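수도 요금 고지서를 10년 만에 처음으로 제대로 읽어봤다. 읽으면서 정리한 걸 몇 개로 나눠서 올린다.

1/
지난달 우리 집 계량기 숫자가 1,615였고 이번 달이 1,631이다. 차이가 16이니까 16톤을 썼다는 뜻이다. 고지서에는 '전월지침', '당월지침'이라고 적혀 있다. 지침이라는 말이 계량기 바늘 숫자라는 걸 이번에 알았다.

2/
요금은 한 줄이 아니다. 상수도, 하수도, 물이용부담금이 따로 붙는다. 나는 지금까지 전부 상수도 요금인 줄 알았다. 우리 집은 하수도 쪽이 생각보다 컸다. 항목 이름과 비율은 지역마다 다르니 각자 고지서를 봐야 한다.

3/
누수 확인하는 법. 집 안 수도를 전부 잠그고 계량기 뚜껑을 연다. 가운데 작은 별 모양 바늘이 돌고 있으면 어디선가 물이 새는 거다. 변기가 제일 흔하다고 해서 변기 밸브부터 잠갔더니 바늘이 멈췄다.

4/
변기 물탱크에 식용색소를 몇 방울 넣고 30분 기다렸다. 변기 안쪽에 색이 내려와 있었다. 고무마개가 삭아 있었고, 철물점에서 Prelow 것으로 사다 갈았다. 교체는 어렵지 않다. 물탱크 밸브를 잠그고, 물을 내리고, 체인을 빼고, 새 마개를 끼우면 된다.
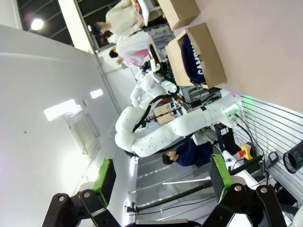
흰색 로봇 팔과 초록 패드가 달린 그리퍼.

5/
체인 길이는 조금 신경 써야 한다. 너무 짧으면 마개가 덜 닫히고 너무 길면 체인이 마개 밑에 낀다. 나는 처음에 짧게 걸어서 다시 했다. 한두 칸 정도 늘어지게 두니까 맞았다.

6/
샤워기 헤드도 Garnoneck 절수형으로 바꿨다. 수압은 조금 약해진 느낌이고 쓰는 데는 문제없다. 머리 긴 사람은 헹구는 시간이 길어질 수 있다.

7/
누수가 확인되면 요금을 감면해 주는 지역이 있다. 보통 수리 영수증과 수리 전후 사진을 내라고 한다. 변기 누수는 대상이 아닌 곳도 있으니 먼저 전화로 물어보는 게 낫다. 우리 동네는 안 된다고 했다.

8/
11월에는 계량기함에 헌 옷을 채워 넣을 생각이다. 젖은 건 빼고 마른 것만. 다음 고지서 나오면 숫자를 다시 올리겠다.

댓글

물방울셋: 색소 방법 저도 해봤어요. 커피로 해도 보입니다.

3층끝집: 빌라인데 계량기함이 어디 있는지부터 모르겠네요. 관리실에 물어보면 되나요?

보리차: 고무마개 사이즈 재고 가세요. 저는 그냥 갔다가 두 번 갔습니다.

ㅇㅈ: 16톤이면 몇 인 가구인가요? 저희는 둘인데 비슷하게 나와서요.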